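Setting a Table for One
November 2022

I ate standing up for most of January. Soup out of the pot, toast over the sink, crackers in the hallway while I looked for my keys. Then my friend Ruxandra Stoica came to stay and asked, very politely, where she should sit, and I had to move a pile of mail, a bike helmet and a bag of potting soil before I could answer her.

So I started setting the table. Every night, even when it's just me and leftovers! I read a lot about it first (too much, probably) and most of the advice is for people having 7 guests and a centerpiece. I have a bowl. I have a fork. I wanted to know what to do with those.

Color was where I got stuck first. My old things were all white, and on a light table they kind of vanished. I went down to Vuvono, the secondhand place on my way home, and spent 45 dollars on blues and tans and one orange glass that I carried home in my coat pocket because I didn't trust the bag. I love orange next to blue. My mother thinks it looks like a gas station, but she also irons her dish towels, so we were never going to agree on tables.

The other thing is that plain wood is already doing a lot. I'd been covering mine with a tablecloth for years, mostly to hide a ring from a flowerpot, and when the cloth finally came off for good I liked the ring better than the cloth. Now I put down something big and round in the middle, straw-colored so it stays warm, and let the blue go crooked at one side. I used to fold my napkins into neat little rectangles and they looked like they were waiting for an inspection. Tossing the square down at an angle takes no time at all, and I like it so much more.
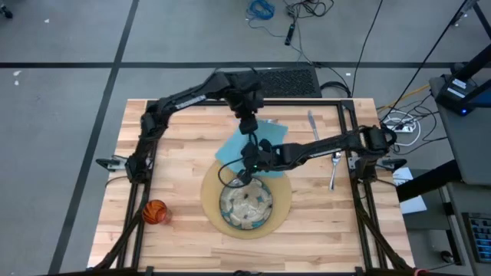
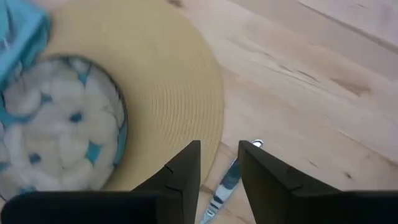
Tan, blue and pale wood, my favorite three.

Ustyna Karpenko told me she'd put the glass on the right, always, because that's the hand she drinks with, and that no amount of pretty would talk her into reaching across her dinner. She also wants her knife and fork on separate sides, the way her grandmother did it, and she says a patterned bowl is wasted on anyone who fills it up to the rim.

I've thought about the bowl part since. She has a point, but I get hungry, and the pattern comes back as you eat - it's a nice thing to find at the bottom of a plate of potatoes. As for the glass, I've tried it her way for 2 weeks now and I keep putting it back on the left. I've knocked over plenty on both sides. The flowerpot ring has company these days.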